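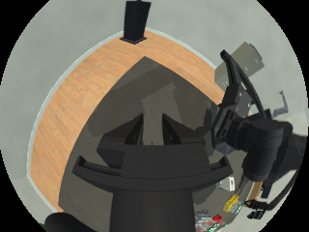 Course Materials > Automation Technology > Product Evaluation

Home | Units | Timetable | Labs | Library | Contact

Print this page | E-mail this page

Unit 3: Evaluating a bench-top two-arm kit
Notes prepared by Areeba Satti. Revised December 6, 2022.

3.1 Scope

The product under review is the Pagano kit from Motwood: two arms, two parallel grippers, a wrist camera for each arm, a controller and the Fleta simulation package. Students evaluate the package first. The hardware is used from Unit 4 on. Read the Motwood quick-start guide before the lab; it is not repeated in these notes.

3.2 Wrist view

Fleta renders the wrist camera with a circular fisheye projection. Pixels outside the image circle are black and carry no data. Mask them before computing any image statistic, or the mean brightness will be biased low.

Straight edges away from the optical axis render as curves. The table edges and the baseboard are both affected. Do not fit lines to the raw image. Undistort first, using the calibration file supplied with the kit, and record which version you used.

The camera's own gripper stays in view. With the fingers apart, the tabletop shows through the gap. The second arm also enters the view at the right and hides part of the table. Any detector you test must tolerate both forms of occlusion. Small items near the rim are a poor choice for reading labels, as lettering there is blurred at the rendered scale. Choose targets by colour and shape.

Shadows are rendered on the tabletop. A threshold set on brightness alone will pick up shadow boundaries as object edges. Haris Lashari's notes on colour segmentation (Unit 2, second handout) apply without change.

3.3 Procedure

Work in pairs. Each pair completes 30 simulated picks with the default controller settings, then 30 with the tuned settings from Unit 2. Log the following for every attempt:

- target item and start pose
- commanded and reported finger opening
- outcome (held, dropped, missed, collision)
- time from command to lift

A contact between the two arms is logged as a collision even if the item is held. Reset the workspace after each attempt. Partial resets were the main source of unusable logs last year.

3.4 Comparison product

The Grirska package is the alternative under consideration. It has a single arm and a fixed overhead camera with a conventional lens. Compare the two on set-up time, logging format, documentation and licence terms. Pick rates are not directly comparable between one-arm and two-arm set-ups and should be reported separately.

3.5 Submission

Reports are limited to 13 pages, excluding logs. Send them to Mairéad Lynch. Simulation faults go to Shamim Memon in Room 133, with the log attached.

Reading for next unit: Kit Manual, chapter 3.

Print this page | E-mail this page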